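Film Society Notes: Spring Season Moves to the Stanon Hall

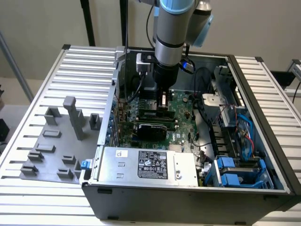 A desktop computer tower with its side panel removed.

The Volloncombe Film Society will open its spring season in March with "Mangundap," a family drama from Arel Pictures. The season consists of seven features, two of them silent films with live piano. All screenings will be held in the Stanon Hall and will begin at 7 p.m. — doors open half an hour earlier.

Foreign-language titles will be shown with English subtitles. Members are admitted free of charge and may bring up to two guests. Some 18 seats at each screening are reserved for students, who should present a current card at the door. Requests for step-free seating should be sent to the society office in advance.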